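Where Does Everything Live? A Kitchen Explained
For readers aged 7 and up 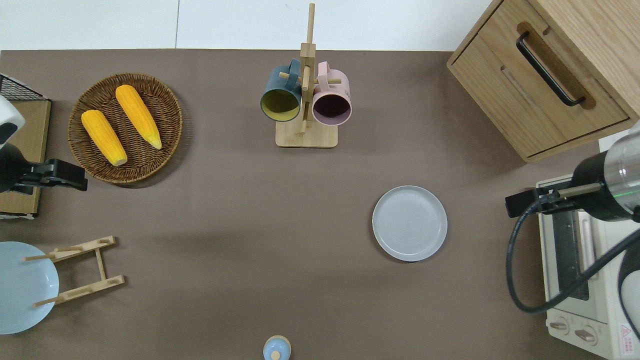 Words by Letay Negussie, household correspondent, Lamo Young Readers

Ask a grown-up where something goes in the kitchen and you will get an answer at once. "It lives in there." Grown-ups say "lives" as though the toaster had a front door and a cat. It is a funny way to talk about a spoon, but there is some sense in it, and today we are going to find out what.

Let's start with mugs.

A mug is a cup with a handle. The handle is there because hot chocolate is hot, and your fingers have opinions about that. Some clever person noticed long ago that if you have a loop, you can hang it on something. Hooks are good. So is the thing called a mug tree, a post on a flat base with short pegs sticking out. It has no leaves and you can't climb it. (My brother tried when he was four. The tree lost.)

Our tree has a teal mug on it with a mustard-yellow inside, and a pale pink one next door with a much darker inside. Potters often use two colours on one mug. The shiny coating is called glaze, and it goes on before the pot is baked in a very hot oven called a kiln. Dip the inside in one glaze and the outside in another, and you get a mug that looks as if it is wearing a lining, like a smart coat.

Why does a mug tree need a flat base? Try standing a pencil on its end. Now nudge the table. A wide bottom makes things harder to tip over, and this is true of trees, towers and great-aunts. It also helps to hang your mugs evenly. If every mug is on one side, the whole tree may decide to lie down.

Next, the basket. Ours is round and shallow and woven, with the weave going round and round in coils. Weaving is one of the oldest ways of making a container. People were doing it thousands of years before anyone thought of a plastic tub with a lid that doesn't fit. A woven basket has little gaps where air can get in, which vegetables rather like if they are going to sit out for a bit. It is useless for soup.

Two corn cobs have got the basket to themselves. Corn is a grass. Yes, a relation of the stuff on the football pitch, although I don't suggest you butter that. Each yellow bump is called a kernel, and each kernel is a seed. In the field every seed has its own long silky thread, and a speck of pollen has to travel down that thread before the kernel can grow. If one thread misses out, you get a gap, like a missing tooth.

In Britain, fresh corn on the cob is at its best around September. If you buy it in its green leaves, somebody has to peel them off. Somebody is usually you.

Plates are simple, or they look it. The raised rim keeps gravy off the tablecloth, at least in theory. Plates are mostly round because round plates have no corners to chip, and because a potter's wheel spins, and spinning things come out round. Square plates exist. They are for restaurants, and for people who enjoy washing up corners.

Then there is the toaster oven, which can't make up its mind. It is a small oven that also makes toast. Being little, it has less air to warm than the big oven does, so it gets hot sooner. Even a small oven can reach 180 degrees, and that will burn you just as well as a large one. Ask a grown-up to do the hot part. They like to feel useful.

Last of all, look for the long black handle on the wooden cabinet. A long handle gives you plenty of places to grab, even when you are carrying something in the other hand. You shouldn't be, but you will be.

So what does "lives" mean? It means that the thing goes back to the same spot each time, and the next person can find it without shouting up the stairs.

Something to try at home: draw your kitchen table with nothing on it. Draw in five things and give each one a home. Then ask someone else in your house to do the same without peeking, and compare. Expect an argument about the scissors.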